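Vondmont Robotics Club board > Projects > Shoe cabinet task, where we are

heelblock37
Shoe task update. Two arms, one yellow cabinet with a fruit on the door, dress shoes from the thrift store. We get 11 tries at the Druredby meet and need 9 to count. Current form: you don't want to know.

gradschoolghost
I want to know.

heelblock37
Four. Left gripper goes for the shoe opening, right one heads over to the cabinet and hangs around like a guy at a party.

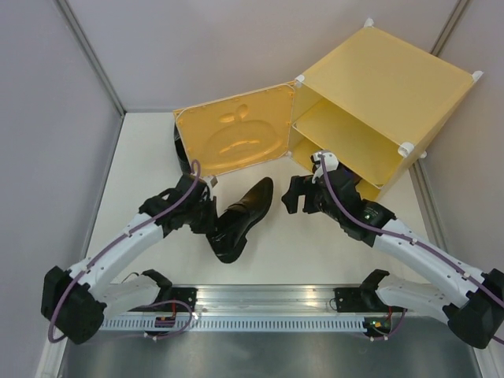

Re: Shoe cabinet task, where we are

Illusance
Why is the left finger on the side of the opening? Grab the heel. Our team did sneakers that way and it was fine.

heelblock37
Sneakers squish. These are shiny slip-ons and the heel is a bar of soap.

Illusance
Then tape the fingers.

gradschoolghost
Rules say no tape. Page 10. I'd move the cabinet closer before touching the grip -- the right arm needs less reach that way.

heelblock37
Cabinet position is fixed too. Same page, sadly.

Illusance
Still say heel.

heelblock37
Fine, I'll run your heel thing after lab closes at 9. If it drops the shoe I'm posting the log under your name.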